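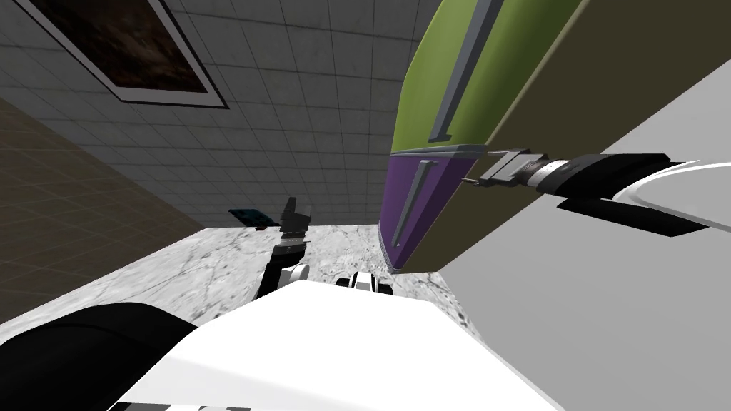
The practice kitchen in simulation, with the two-arm model at the green and purple cabinet doors.

WORKSHOP PROJECTS: TWO-ARM BUILD ENTERS ITS SIMULATION STAGE

The Ovanside Shared Workshop is pleased to report progress on Jumoseo, the two-arm household robot under construction in Bay 4. The project is led by Siriporn Saengthong, a member of the workshop, who began the mechanical design at home and moved the work to Ovanside in March.

The base plate and the left shoulder have been assembled. The right arm awaits a replacement gearbox, and no powered motion will be attempted in the bay until it has been fitted and inspected. In the meantime, the project team is developing the control software in a simulated kitchen, where a poorly chosen command carries no risk to members or equipment.

Work at present concerns the approach to a target. The team has set aside 50 hours of computing time on the workshop's shared machine for this purpose, and each trial begins with the grippers in a different position.
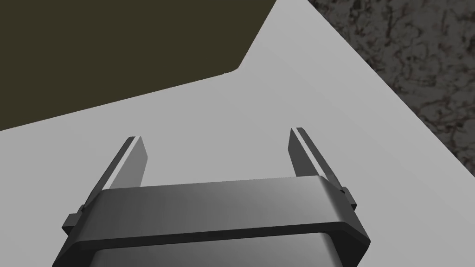 The starting position has a considerable effect on what follows. A gripper that begins low over a work surface must first be raised and turned before it can reach a handle, and early versions of the planner often chose a path that brought the elbow too close to the body. Ms. Saengthong has since added a clearance limit of 73 millimeters between each forearm and the base. The limit applies in simulation only and will be reviewed once the physical arms can be measured under load.

Members have asked why the simulated room has been given so much surface detail. The wrist cameras on the finished robot will be expected to work in ordinary homes, and software developed against blank backgrounds tends to perform poorly in them.

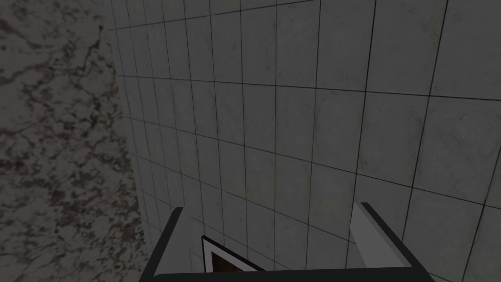
Wrist camera views are now being saved from every trial. The set stands at 1000 images, stored on the workshop server in the Thongdee folder and open to all members for reading. Many of them contain no cabinet or handle at all. A view may offer mostly square gray tiles between the open fingers and a strip of mottled stone beside them, and the software must still estimate which way the gripper is facing. Grout lines are helpful in this respect, as they supply straight edges at known spacing. The stone pattern is less regular and is handled separately.

Members with experience in gearbox repair or cable routing are invited to contact the project through the front desk. Bay 4 remains reserved for the build, and the adjoining bench may be used as normal. Spare motor brackets donated by Preltside Machine Supply are kept in the cabinet under the bench and should not be removed without the project lead's permission.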